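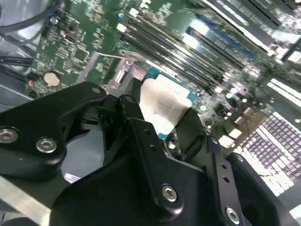

Fedir Kovalchuk wrote to me that I was being sentimental, and that a person who keeps a desktop computer for nine years is paying for the pleasure in electricity and lost afternoons. He had read my January column, the one about repair shops, and he wanted me to do the math.

So I did some of it. My machine is a Dondwood tower I bought used. Since then it has had a new power supply, more memory and a second drive. The last repair cost me 99 dollars, parts and labor, at a shop two bus stops from my apartment. The cheapest new machine I would consider using for work was 494. I will grant Fedir the electricity. I don't have a meter on the wall and I'm not going to buy one to win an argument.

The lost afternoons are harder to grant. I lost one to the power supply, most of it spent waiting for the shop to open after lunch. I lost two full days the last time I moved to a new computer, back when I did that sort of thing. Passwords, fonts, a printer that had to be introduced to everything all over again. People who tell me that replacing is quicker than repairing never seem to count those days.

My real complaint is with how the choice gets set up. When I took my sister's Umance laptop in last year, the memory was soldered to the board and the battery was glued down. The man at the counter, Demyd Yurchenko, quoted her a price and then told her he wouldn't pay it himself. She bought another one. It was a sensible decision, and it had been made for her by whoever drew up the plans for that laptop years earlier.

A desktop tower is an old-fashioned object and it takes up room under the desk. But the side comes off, the parts sit in the open, and most of them can be bought from more than one company. I think that should be the normal state of things for anything that costs more than 100 dollars. I would include washing machines, vacuum cleaners and the Kostiuk coffee grinder I threw out because the switch was sealed inside the housing. The switch was probably a part worth a few cents.

The usual answer is that customers want things thin and light and don't care what is inside. Some do want that. I have also noticed that stores hardly ever tell you. The box for my sister's laptop gave the weight, the screen size and the color. It did not say that the memory could never be changed. If it had, in type as large as the weight, she might still have bought it, but she would have known what she was buying.

I would start there, with the label. Three plain lines: what can be replaced, who sells the part, and for how long. Cusard already prints something like this inside the lid of its sewing machines, and my mother's copy is still readable. It costs them a sticker.

Fedir wrote again after I sent him my figures. He says the time I spent working them out should be added to the bill. He also says his own computer has started making a noise when it warms up, a kind of ticking, and he asked for the address of the shop. I sent it to him, along with the hours. They close for lunch.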